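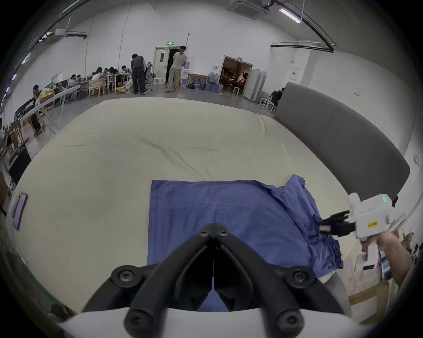

家事を担う機械の実用化をめぐり、楽観的な見通しが相次いで示されている。当研究会にも、介護施設や宿泊業の会員から、寝具の整えや洗濯物の片付けをいつ機械に委ねられるのかという照会が寄せられるようになった。本稿はこの問いに対する筆者の見解を述べるものである。結論を先に記せば、布を扱う家事について、現段階で人員計画の前提に機械を組み入れることは時期尚早と考える。

工場の搬送や溶接において自動化が定着したのは、対象物の形状が一定であり、置かれる位置もあらかじめ決められるためである。布にはこの条件がない。同じ一枚であっても、置くたびに形が変わり、つまむ場所によって次に現れる形も変わる。人は折り重なった布の端を指先で探り、生地の厚みの違いから一枚だけを選び取る。この動作を我々は作業とも意識していないが、手順書に書き起こそうとすれば、たちまち行き詰まる。
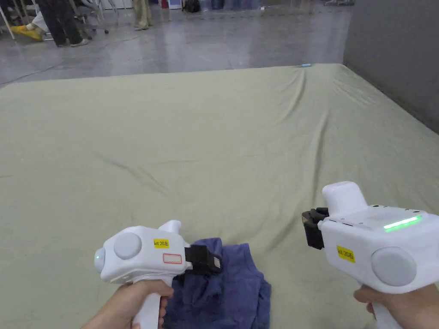
こうした事情から、近年は動作を逐一記述する方法に代えて、人が行った作業の記録を大量に集め、そこから機械に学ばせる方法が広く試みられている。手に把持具を持った人間が布を広げ、寄せ、畳む。その一連の動きが学習の材料となる。指先の自由を二本の爪に絞ったうえで人がどこまで作業を行えるかを確かめられる点でも、この方法には意義がある。人間が二本の爪で畳めない布を、同じ爪を備えた機械に畳ませることは難しい。

もっとも、記録の量がそのまま能力に結び付くわけではない。当研究会が昨年度に検討した試行では、タオルを畳む作業1430回分の記録を用いたが、学習に含まれない厚手の毛布に対しては、端をつかむ段階で停止する例が目立った。検討に加わったドゥーガル・グーレイ氏は報告書において、成功率の平均値のみを掲げる慣行に疑義を呈し、失敗の際に機械がどのような状態で止まったかを併記するよう求めている。筆者もこれに同意する。家庭や施設で問題となるのは、畳み損ねた布そのものよりも、それを誰が、いつ直すかという点である。

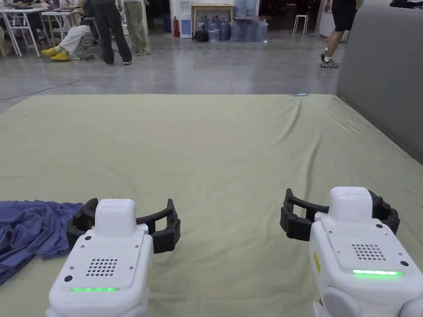 手持ち式グリッパー二台と、丸まった青い布

寝台上の作業には、さらに固有の困難がある。マットレスは押せば沈み、シーツには皺が寄る。ヘッドボードがあれば、腕を差し入れる方向も限られる。加えて、枕元には携帯電話や眼鏡といった小物が置かれることが多い。布だけを扱い、小物には触れないという判断は、人にとっては指示を要しないほど当然のものであるが、機械に対しては独立した課題として与えなければならない。固い作業台の上で得られた成績を、そのまま寝室や客室に当てはめることは適切でない。

一方で、すべてを退ける議論にも筆者は与しない。プリスベルグ社のリネン工場では、形と寸法をそろえたフェイスタオルに対象を限り、投入のみを人が行う方式を採っている。対象を狭く定め、例外を人が引き受ける体制を初めから設けた事例であり、費用の見積もりも立てやすい。宿泊業においても、回収後の仕分けや搬送など、布の形を問わない工程から着手する余地は十分にある。

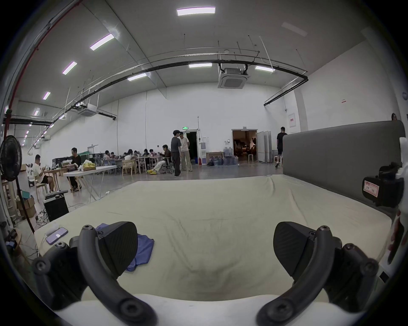 導入を検討する事業者に対し、筆者は次の点の確認を求めたい。第一に、供給元が示す所要時間に、人による補助や再投入の時間が含まれているか。第二に、試験に用いた布の種類と、置き方の条件が開示されているか。第三に、作業の途中で停止した場合、現場の職員が特別な訓練を受けずに安全に復旧できるか。いずれも初歩的な事項であるが、当研究会が目を通した提案書23件のうち、三点すべてに答えたものは少数にとどまった。

行政による補助制度についても付言する。機器の購入費のみを対象とする現行の枠組みでは、導入後の調整や記録の収集に要する人件費が事業者の負担として残る。十二月に予定される制度の見直しにおいては、運用段階の費用を対象に加えることを検討されたい。

コメント（3件）

リネン室勤務
現場の者です。畳む工程よりも、裏返しのまま戻ってくる浴衣を直す方に手間がかかっています。そこに触れた提案書は見たことがありません。

ギレスピー・ラモント
第二の点に賛成します。新品の布だけで試験した数字では参考になりません。何度も洗って縁が波打ったシーツでの結果を見たいものです。

匿名
補助の件ですが、保守契約料も対象外なのでしょうか。当施設では21か月目で更新を断念しました。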